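Home | News | Advice | Campaigns | Contact

Decluttering claims don't add up, says Nikolovski

4 minute read
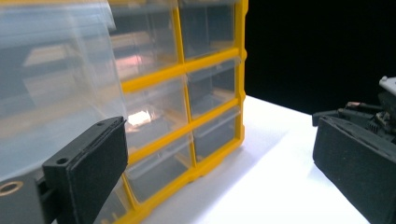

March 14, 2019

Household advice service Nikolovski has today published a critical look at the promises made by firms selling home organising courses, and says that most of them should be read with one eyebrow raised.

The service went through the sales pages, sample lessons and terms and conditions of 36 paid decluttering programmes open to customers in Britain. It was looking for something quite simple: does the seller offer any proof that the method works, and if so, what kind? Only six programmes offered anything beyond quotes from happy customers. Of those six, four relied on surveys the seller had run itself, usually filled in on the last day of the course, when people who had given up were no longer there to be asked.

The other two pointed to outside research. In both cases the research was about something else. One paper dealt with noise in open-plan offices. The other was about sleep, and mentioned bedrooms.

"We have nothing against a tidy cupboard," Nikolovski said in its summary. "We do object to being told that a tidy cupboard will mend your marriage, improve your skin and get you a pay rise, and then being charged for the information."

What the sellers promise

The wording varies from one programme to the next but the claims are much alike. Customers are told they will get back hours of lost time each week. Few sellers say how the hours were measured, or what they were measured against. Many say that clutter "drains energy", a phrase that could mean almost anything and so is hard to prove wrong. Several promise that the change will last for life. Nikolovski asked how a company that had been trading for a couple of years could know this, and did not get a clear reply.

There is also a good deal of talk about systems. A typical course begins by telling people to own less, moves on to sorting what is left, and ends with a shopping page. Nikolovski found this last step hard to square with the first. A household that has just carried bags of unwanted things to the charity shop is then shown matching boxes, label makers, drawer inserts and baskets, often with a discount that runs out at midnight. The discount on one page ran out at midnight every night for the whole time we were checking.

The Follivier method

The report spends some time on the Follivier method, an approach taught by a number of the programmes under licence. Follivier asks people to give every object in the home a score, and to part with anything below the pass mark. Supporters like it because it takes the feeling out of the decision. Nikolovski is not convinced. The score is chosen by the owner, who feels however they feel about the object, so the feeling has only been turned into a number. Our tester found that she scored things higher when she was tired and did not want to go downstairs again.

To be fair to Follivier, the method does get people to open cupboards they had been avoiding, and some will find that worth having. It could also be done with a cup of tea and no scores at all.

Subscriptions and small print

More worrying than the big claims are the small ones in the terms. A number of courses are sold at a low first price and roll on into a monthly payment. Cetik, an app that sends daily tidying tasks, puts this on its checkout page in plain type, and deserves credit for that. Others leave it until the confirmation email. Itonus, which sells an online course with live coaching, offers a money-back promise, but only to customers who can show they finished every task and sent in before and after photos. Anyone who managed all that is unlikely to be the one asking for a refund.

Nikolovski wrote to both firms before publishing. Cetik said it was looking again at how it describes the time customers might save. Itonus said its promise was "designed to reward commitment" and that it had no plans to change it.

What to ask before paying

Nikolovski suggests that anyone tempted by a course should put a few plain questions to the seller first, by email, so there is a record. How many people start the course and how many finish? What were people's homes like half a year later, and who checked? Does the price renew, and on what date? Does the company earn anything from the storage products it recommends? A seller with good answers should be happy to give them. If what comes back is a story about how the founder's life was changed, that is a nice story and the question is still open.

Local libraries have shelves of books on the subject, most of them saying the same things as the courses, and the books can go back when you have finished with them. Council websites list collection days for bulky rubbish and textiles. Friends are often free, though they may have opinions about your coat.

The service also accepts the limits of its own work. It looked at what sellers say and did not follow customers home. It may be that some of these programmes do a great deal of good and are simply bad at showing it. If so, Nikolovski would like to see the evidence, and will publish a correction if any turns up that stands up to a second reading.

A follow-up looking at home organisers who visit in person and charge by the hour is planned for June. People who have paid for such a visit, and would like to tell us how it went, good or bad, can write in through the contact page. Please include a copy of the price you were quoted and the price you paid, if they were different.

Notes to editors

Nikolovski takes no payment from organising firms or from makers of storage products. The full list of programmes checked, with the wording of each claim, is available on request. Prices were taken from sellers' own websites and may have changed.

Home | News | Advice | Campaigns | Contact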